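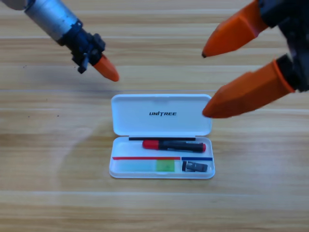 Alitstead Small Breeders' Circle
Minutes of the May get-together, written up by Ching-wen Chuang

Hi all! I said I'd have these out quickly and then the laundry and a litter of five-week-olds got in the way, so sorry for the wait. I took notes on my lap, so if I've got you saying something you didn't say, write me before the next meeting and I'll fix it.

We started at 7:10 p.m. with 12 of us there, plus Ka-ming Ko's old beagle, Au, who slept through the whole thing. Ka-ming ran the meeting. The Zikcombe folks sent their apologies (they had a dam close to whelping and didn't want to leave her, quite right too).

Last meeting's minutes

Read and approved, with one fix. I'd written that our shared puppy scale weighs in pounds only. It does grams too, you hold the left button down. Thank you to everybody who told me, all of you, at once.

Money

We have $813 in the account. It was $913 last time, and the difference is the $100 deposit on the hall at Jurkthorpe for the fall puppy social. Dues stay at $16 a household. I asked if we could take dues by phone app and there was a fair bit of grumbling, so checks and cash for now and I'll bring it up again when people are in a better mood.

Take-home packets

This was the big one and it took most of the evening. We all send puppies home with something, but it's all over the place. One of us gives a whole binder. I give a folder and a bag of kibble. We agreed that a family picking up a puppy from any of us ought to get the same basics, so the packet will have the vet record with shot and worming dates, a feeding sheet, the microchip form already started, a copy of the contract, and a little piece of blanket that's been in with the mom. I'd love to add a page on crate training, and I'm going to write one – you can all tear it to bits next time.

We went back and forth on food. Ka-ming wants the feeding sheet to name the exact food the puppy's been on and how much per meal. Others wanted it left open so families can talk to their own vet. We settled on naming the food and the amount, with a note to make any switch slowly over a week or more.
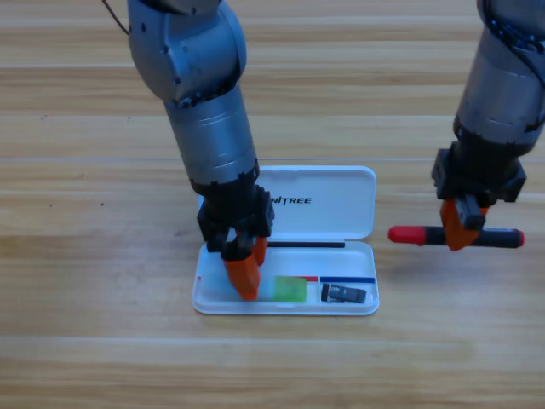 Deposits and waiting lists

Two of us have had the same family put down deposits with both, then vanish from one list without a word. It's annoying but I don't think they meant any harm. We talked about sharing waiting lists and decided against it, mainly on privacy grounds. What we will do is put a line on our application forms asking if the family is on another list. I already ask this and people are perfectly nice about it!

We didn't agree on whether deposits should be refundable. I give mine back if a family changes its mind before the litter is born, and keep it after that unless there's something serious going on. Ka-ming never gives them back but will move them to a later litter. Everyone keeps their own rule, as long as it's in writing before any money changes hands.

Age for going home

Short item. Eight weeks is the minimum for every member, no early pickups for birthdays or vacations or anything else. I brought up holding the tiny ones until ten weeks and several people already do that. We left it to the breeder.

Puppy social at Jurkthorpe

The hall is ours from 10 a.m. until 2 p.m. Past puppies and their families are invited, and we'd like grown dogs on one side and the under-six-months crowd on the other. Proof of shots at the door, please. I'm doing the invitations. Ka-ming is lending the folding pens, and we still need somebody with a truck to get them there and back.

Other stuff

I have a spare whelping box, clean and in good shape, free to any member who'll come and get it. It's heavy, so bring a friend.

There was a question about whether we should pay for hip testing as a group to get a better price. Nobody had numbers, so Ka-ming will call a couple of clinics and report back.

We finished at 9:05 p.m. and then stood in the parking lot talking about names for another half hour. Next meeting is at my house, same start time, and please use the side gate – the front one doesn't latch and I have a runner.

Ching-wen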